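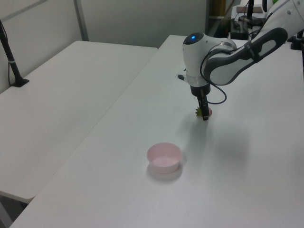
Can a robot gripper handle soft fruit without squashing it? With the right fingers and a gentle enough setting it can, though finding that setting takes far longer than you'd expect.

We spent a Monday at Gandarora, a small workshop that tests grippers for food packers, and came away thoroughly hooked. Two models were up against each other: the Borix, quick and a bit brash, and the Vostberg, slower to close but lovely to watch. The task was a strawberry into a bowl, over and over, 634 tries by the time the kettle went on for good.

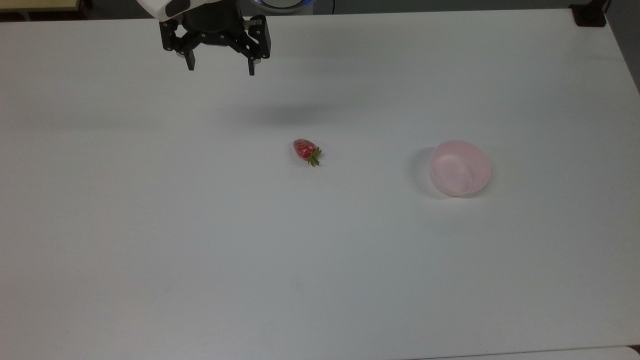
The Borix won on speed by a mile. Its trouble was the last few millimetres, where it tended to nudge the berry along before getting hold of it. Dropping the closing force to 6 newtons helped no end, and its run of 73 clean picks had the whole room cheering!
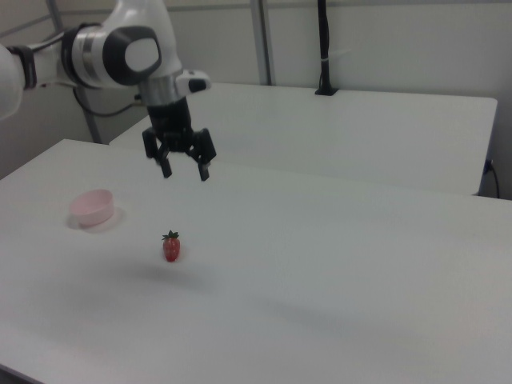
The Vostberg never matched that pace, but it forgave a sloppy approach, and we loved it for that. Both ran on the same Nasr controller, so swapping over took 2 minutes and a hex key. Next month the workshop moves on to raspberries, and we've already asked to come back.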